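Final Report: A Gripper That Can Hold My Keys
Shared Workshop Build, Spring Term
Ye-ji Jin

1. Why keys

The original proposal said "everyday object handling," a phrase I chose so that I could decide later what the objects were. Later arrived in June. The keys were in my pocket.

Keys are a mean thing to give a two-finger gripper. A wooden block has the decency to stay the same shape. A key ring changes its mind whenever you touch it, and half of it is shiny enough to confuse a depth estimate.

2. Hardware

The bench in the Andow workshop is shared, so the wallpaper and the butterfly tabletop were there before me and will outlive my degree. I stopped fighting the decor after the first week and started treating it as a test condition. If the detector can find a silver key in front of a peony, it can find one in a kitchen.

The fingers are long, black and tapered, and they close in parallel. The wrist camera feeds a small program I called Benley, which picks a grasp point and sends it to the motion code. The motion code is called Hong. Naming things took one evening and was the most productive evening of the project.

The hard part was the ring. Grab the key and everything else swings. Grab the bottle opener and the fingers slide off the metal. The split rings turned out to be the best target, being the part everything else hangs from. 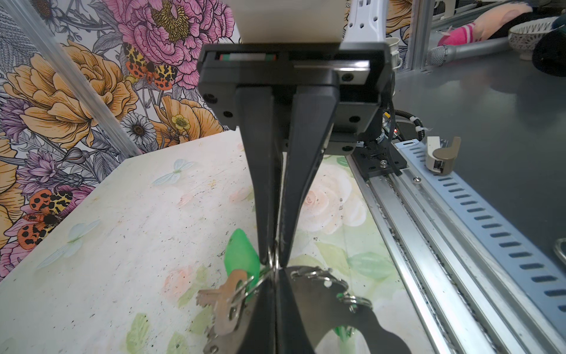
3. Training the detector

I labeled 2,689 frames by hand. My advisor suggested that a smaller set would do, and she suggested it after I had finished. The labels were ring, key, fob and tag. The green fob scored best from the start, and then Benley began finding fobs in the painted leaves on the table, with great confidence.

I fixed this by adding 353 frames with no keys in them at all. False fobs dropped to a level I could live with. One printed moth still gets called a tag when the light is low, and I have left it in as a known issue.

4. Grasp trials

Each trial began with the keys dropped on the table from hand height. A pass meant the gripper picked them up by a ring and held on for 3 seconds. I ran 186 trials over the last stretch of the term, mostly in the evenings when the bench was free.

Most failures were timing. Hong closed the fingers before they had come down far enough, so they pinched air above the keys and lifted it very carefully. Slowing the descent helped more than any of the clever changes in my notebook.

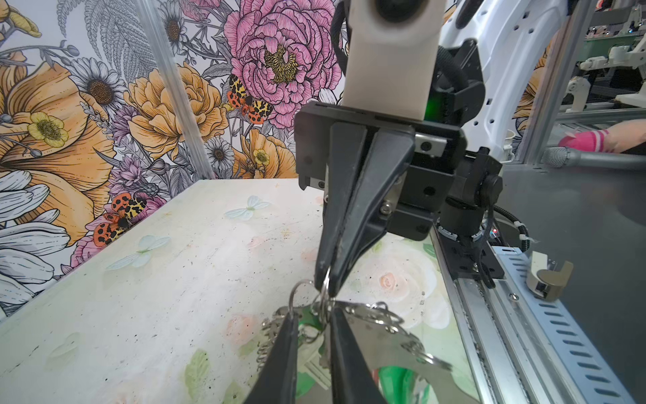
The second kind of failure was tangling. A ring would hook over one fingertip and stay there after release, and the log would record a clean drop while the keys dangled. I added a check that looks at the fingertips after opening. It is six lines long and should have been in the first version.

5. What I would change

Softer pads on the fingertips. A Votico force sensor was in the budget until I spent that money on a replacement cable. Labels by someone else.

6. Files

Code, trial logs and the labeled frames are in the course folder under "keys_final_2". Please ignore "keys_final".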